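Stevine brings the covered kitchen table back with its autumn cloth and clear topper sets

For release: October
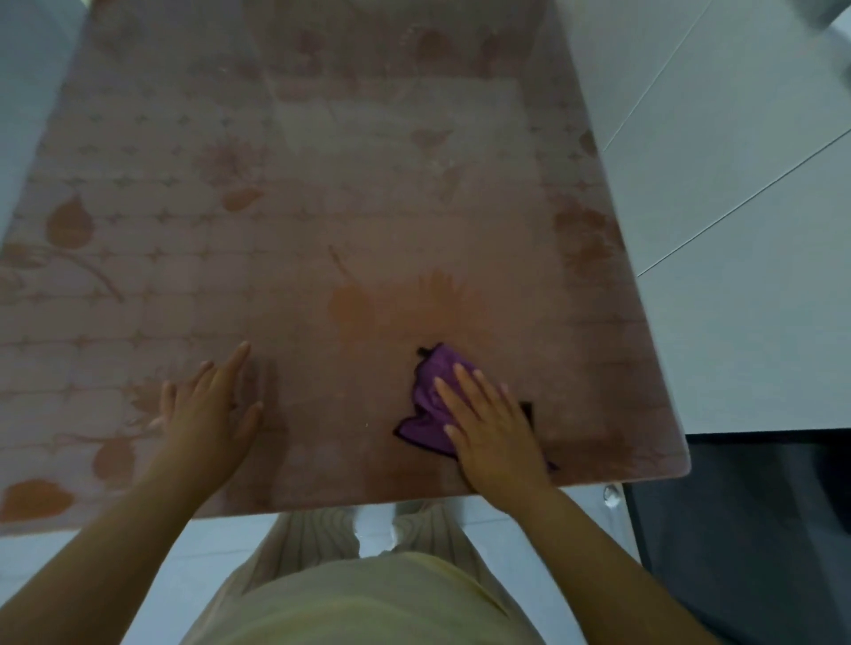
CLANDEN – Household linens firm Stevine is putting its tablecloth and clear topper sets back on sale this month, after a year in which customers wrote in, rang up and even stopped our staff at the Clanden market to ask where they had gone. The sets pair a patterned cloth with a see-through sheet that lies on top of it, so that the pattern stays on show while the meals, the homework and the spilt tea stay on the surface, where a cloth and a bit of patience will see them off.

It is an old idea, and we make no claim to have thought of it. Plenty of us at Stevine grew up with a covered table in the kitchen, and plenty of us remember the slightly cool feel of it under the forearms at breakfast time. What we wanted was to bring it back with cloths that people would be glad to look at every day, and with a sheet clear enough that you could still enjoy the leaves and flowers underneath.

The range this season is called Hitadine, and it leans towards the warm end of the year: dusty pinks, oranges and peaches, with leaves, daisies and big soft petalled blooms scattered over a small, regular background pattern. Our design room went back and forth over that background for most of the spring. Some of us wanted it plain, and some of us wanted it busier still, and in the end the little repeated motifs won because they give the eye something tidy to rest on between the larger flowers (and because they are rather kind to crumbs, which seem to vanish among them until you are ready to deal with them).

The cloths were developed with Magalhães, the printing workshop that has worked alongside us on our tea towels and aprons for many seasons now. They have a lovely way with orange, which is a harder colour to get right on fabric than you might suppose, and we are very pleased with how the brighter flowers stand out against the pink.

"We kept hearing the same thing from customers, that they had a nice tablecloth in a drawer and only brought it out at Christmas," said a spokesperson for Stevine. "It seemed such a shame. A kitchen table gets used from first thing in the morning until the last cup of tea at night, and we would like people to have something cheerful on it for all of that, and not be forever fretting over the gravy."

Looking after the set

We are asked about cleaning more than anything else, so we have put a short care card in every pack. The everyday wipe is a simple matter. Clear the table, sweep the crumbs towards you with your hand, and go over the sheet with a microfibre cloth that has been rinsed in warm water and wrung out well. One hand on the cloth and the other flat on the table is a good way to go about it, as the spare hand keeps the sheet from creeping while you press. Work from the far side towards the front edge, and turn the cloth over when it has picked up as much as it is going to.

A clear sheet does show its smears, particularly when the light comes in low across it, and it is quite usual to see a few pale streaks after the first wipe. Go over it once more with a dry cloth, folded or bunched up however it suits your hand, and take your time about the middle of the table, where most of the plates and elbows go. For anything sticky, such as jam or the last of the porridge, lay the damp cloth over the spot for a minute before you rub. Scouring pads and gritty cleaners should be kept well away.

Every so often – once a month does nicely in most homes – lift the sheet off altogether, give the underside a wipe, and let both sides dry before it goes back. The patterned cloth can have its turn in the wash on the same day. Smooth the cloth out with your palms before you lay the sheet down, starting at one end, and any small air pockets can be coaxed out to the sides.

Hot pans and teapots should still have a mat under them. The sheet is there for spills and scuffs and is not meant to stand in for a trivet.

Sizes and prices

The Hitadine sets come in two lengths, both made for rectangular tables. The smaller set costs £64 and the larger £96, and each includes one patterned cloth, one clear sheet cut to match and the care card. Replacement sheets can be bought separately at £29, for households whose table has seen a particularly lively year of birthday parties and school projects. The sheets can be trimmed at home with sharp scissors and a steady ruler, and our shop staff will happily talk anyone through it who feels nervous about the first cut.

Orders over £85 will be sent out free of charge until the end of November. The sets are on sale now from the Stevine shop in Clanden and through our mail order service. Fabric swatches can be requested by post, and we do encourage it, as pinks can look quite different in a north-facing kitchen from the way they look under our shop lights.

Customers who bought a set the last time they were on sale may like to know that the new cloths fit beneath the old sheets, provided the sheet has not been trimmed.

Ends

Contact: Stevine Press Desk, Clanden
© Stevine. All rights reserved.
Back to top

Recent releases
Stevine and Magalhães renew tea towel partnership
Clanden shop to open later on winter evenings
Apron repairs return for December
Hitadine napkins and table runners to follow in the new year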